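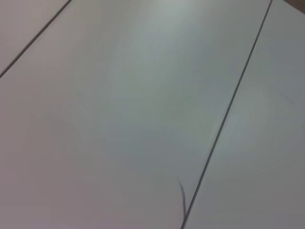 La mesa de trabajo, sin objetos encima.

Inicio Estudios Talleres Admisiones Noticias Contacto

Murkora > Talleres > Robótica > Quiénes somos

Quiénes somos

Lemma es el taller de robótica de la escuela Murkora. Trabajamos en el aula 302, en el segundo edificio, de cuatro y media a siete de la tarde. Participan estudiantes de los dos últimos cursos de secundaria y de los ciclos de automatización. El taller no da nota ni sustituye a ninguna asignatura, aunque quien completa el curso recibe un certificado de horas que firma la escuela.

Empezamos como un grupo de competición con vehículos sobre ruedas: seguir una línea, salir de un laberinto, empujar al contrario fuera del círculo. Durante varios cursos fue lo único que hicimos. Después el grupo se interesó por la manipulación, es decir, por coger cosas y dejarlas en otro sitio, y a eso dedicamos ahora la mayor parte del tiempo. Los vehículos siguen en el programa del primer trimestre porque son una buena manera de aprender a programar motores y a leer sensores.

Cómo trabajamos

El curso tiene 139 horas repartidas en tres bloques. El primero es común y trata de electrónica básica, programación y seguridad. En el segundo los estudiantes se dividen en equipos y cada equipo recibe una tarea de mesa. El tercero se reserva para preparar el encuentro Dranach y para escribir la memoria.

Una tarea de mesa se define en una hoja. La hoja dice qué objetos se usan, dónde se colocan al empezar, cuándo se da el intento por bueno y cuándo hay que pararlo. El equipo que escribe la hoja no es el mismo que la ejecuta. Esta norma genera bastantes discusiones al principio, sobre todo por palabras como «cerca» o «dentro», y la mantenemos por eso mismo.

Antes de cada tanda se revisa la superficie. Usamos tableros lisos y claros, y en ellos se nota todo: un pelo, un hilo, la marca de un trapo, la junta entre dos paneles. Los programas de visión que escriben los estudiantes confunden a menudo una línea oscura con el borde de un objeto, y más de un equipo ha perdido una tarde buscando en el código un fallo que estaba en la mesa. También se anota la luz. Una sombra ancha sobre un fondo blanco cambia los resultados lo suficiente como para que dos tandas no se puedan comparar.

Todos los intentos se registran en Kument, el cuaderno digital que programó una promoción anterior y que cada curso corrige un poco. Se guarda el número de intento, la versión del programa, las imágenes de las cámaras y una frase escrita a mano por quien estaba en el puesto de parada. Los intentos fallidos se guardan igual que los demás. El curso pasado se registraron 265.

La fruta y la cesta

La tarea que más se repite en el segundo bloque es la de la fruta. El objetivo es coger una pieza con una mano robótica de varios dedos y dejarla en una cesta de mimbre sin golpear el borde. Es fácil de explicar y tiene varias dificultades reales. La fruta rueda. La piel no es del todo regular, de modo que la posición de los dedos que sirve para una pieza puede no servir para la siguiente. El mimbre oscuro, con el trenzado abierto, deja pasar puntos de luz que despistan a la cámara, y el fondo queda tan en sombra que cuesta calcular la profundidad.

Los equipos suelen empezar con un agarre lateral, con un dedo por encima y otro por delante, y a partir de ahí ajustan la fuerza. La primera versión casi siempre aprieta demasiado. La hoja de la tarea fija el orden: acercar la mano, cerrar, esperar, comprobar el contacto y solo entonces levantar. Si la comprobación falla, la mano se abre y el intento se apunta como nulo.
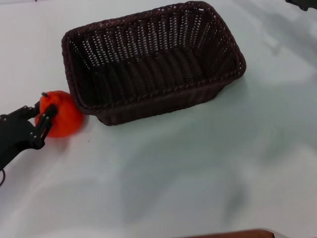

El encuentro Dranach

Dranach es una jornada que compartimos en mayo con otros centros de la comarca. Tiene una parte de competición y otra de presentación, y las dos valen lo mismo: 100 puntos en total, la mitad por las pruebas y la mitad por la memoria y la defensa oral. Las pruebas se conocen con tres semanas de antelación, salvo una, que se entrega esa misma mañana en un sobre.

Lemma presenta dos equipos. Los forman los propios estudiantes en marzo y el profesorado solo interviene si alguien se queda sin grupo. No es obligatorio participar. Quien prefiere quedarse en el aula puede dedicar esas horas al mantenimiento de Kument o a un proyecto propio, siempre que presente un plan de una página.

Normas del aula

Nadie trabaja solo con un brazo o una mano en marcha. Una persona maneja el programa y otra está en el puesto de parada, sin móvil y sin más tarea que mirar. Los cables se revisan antes de dar corriente. El pelo largo va recogido y no se llevan pulseras ni cordones colgando. La fruta de los ejercicios no se come.

El material se queda en la escuela. Los portátiles del taller se pueden pedir para el fin de semana con la hoja de préstamo que hay junto a la puerta.

Cómo apuntarse

La inscripción se abre en septiembre en la secretaría de Murkora. No se pide experiencia previa. Si hay más solicitudes que plazas, tienen preferencia los estudiantes de último curso y el resto entra por sorteo. La lista de espera se mantiene hasta noviembre. Las familias pueden visitar el aula en la jornada de puertas abiertas, de diez de la mañana a una de la tarde.

Contenido relacionado

Programa del taller por bloques
Hoja de tarea: plantilla en blanco
Guía rápida de Kument para equipos nuevos
Dranach: bases y criterios de la memoria
Taller de impresión y prototipos
Préstamo de material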